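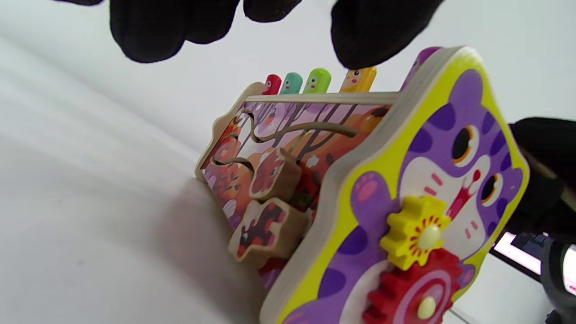

Does a toy have to be educational to be worth buying? Most of the research I could follow says the label on the box tells you very little.

Parents in Hillham have been getting a different answer. Since last September the town has had a Skemo store on the main street, between the pharmacy and the bank, and its shelves are sorted by what each toy is supposed to do to your child. There is a bay for "early logic." There is a bay for "emotional range," where I found a stuffed walrus for $139. I asked a clerk what the walrus did. She said it was very soft.

I don't want to be unfair to the walrus. Soft is a good thing in a walrus. But somebody decided that soft wouldn't bring in that kind of money, and that a tag about empathy would.

Jolanta Szewczyk taught preschool in Durwood for most of her working life and now trains the people who do it. She keeps a folder of toy packaging, flattened and hole-punched. "Fine motor skills" is on nearly all of it, she told me, including a plastic phone with one button. "Anything a child can pick up is fine motor skills. A potato is fine motor skills."

The companies do have studies, or say they do. Skemo's catalog mentions one with 2497 families. I wrote to ask for it and got back a two-page summary with a nice cover. The parents had filled out a form saying whether their children seemed more focused after a month. They knew what the toy was for, and they had paid for it. I'd have said yes too.

Ebuka Sani, who runs the secondhand shop Odukoya on the other side of the river, sees where a lot of this ends up. He sells on looks and sturdiness. Puzzles with every piece go fast – puzzles missing one piece don't go at all, whatever they were meant to teach. He prices most of the toys at $9 and doesn't read the claims to customers. A few ask anyway. They want to know what age it's good for, and he tells them to try it and see.

That is more or less what Szewczyk says to her trainees, with more paperwork. She does think some toys are better than others. Blocks are better than most things. Toys that talk wear her out, and she suspects they wear children out. When I pushed her on whether she could prove it, she laughed and said no, and that she wouldn't print it on a box.

My own nephew is nine months old. I went back to Skemo for his present, stood in front of early logic for a good while, and then drove over the river and bought him a set of stacking cups with somebody else's initials on the bottom.

Filed under: Family & Money

Recent in Family & Money
The summer camp waitlist racket
Do you need a stroller that folds itself?
What piano lessons cost now
Store-brand diapers, reconsidered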